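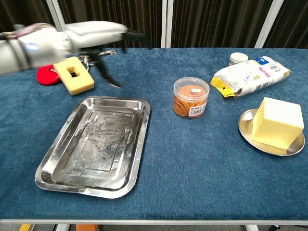 Why would a robotics company put its worst afternoon on its About page, Merle Tawhiri asked in the comments under our last update, and couldn't we have stuck it in a blog post like everyone else?

Fair question, Merle! I went back and forth on it. But people who find us usually want to know who we are and whether they can trust us near a moving arm, and I can't tell you that without telling you about the stop button.

## Who we are

I'm Griet Geerts and I run Povwood. We're nine people, and we teach robot arms to pick up the stuff that lives in ordinary kitchens and garages: sponges, steel trays, tubs of rubber bands, bags of flour. Soft things, shiny things, things that roll. Most of our days are spent at a carpeted table, moving one item a little to the left and trying again.

## What went wrong

On December 12, 2020, one of our arms closed on a steel bowl and started pulling sideways. Kobe Van Damme hit the stop. The arm kept going. It kept going for two seconds, and if you think two seconds is short, try standing next to it. The bowl shot off the table and hit Kobe on the wrist (bruised, nothing broken, and he's been very decent about it).

We first blamed the arm, then the gripper, and I'm sorry to say I blamed Kobe for about as long as it takes to boil a kettle. The arm was fine. We'd wired the button into our own control program, a thing we call Itberg, when it should have gone straight to the arm's safety input. Itberg was busy saving a log, so the stop request sat in line behind it. I'd signed off on that wiring myself.

## How we work now

Dariusz Tokarz tore it all out and started over. The button now cuts the arm off directly and Itberg only finds out afterward. We press it before every session, with the arm moving, and write down that we did. If it feels slow to anyone in the room, we quit for the day – no arguing with them, me included.

We also slowed everything down while a person is within reach. That cost us a lot of speed, and one customer left over it. I still think it was right, though I did grumble!

Philomena Kinsella keeps our fault log, and it has 15 entries so far. Most are dull: a loose connector, a finger pad that peeled, a cord that got dragged along with a sponge. If you're thinking of working with us, ask her for a copy and she'll send you the whole thing, bowl included.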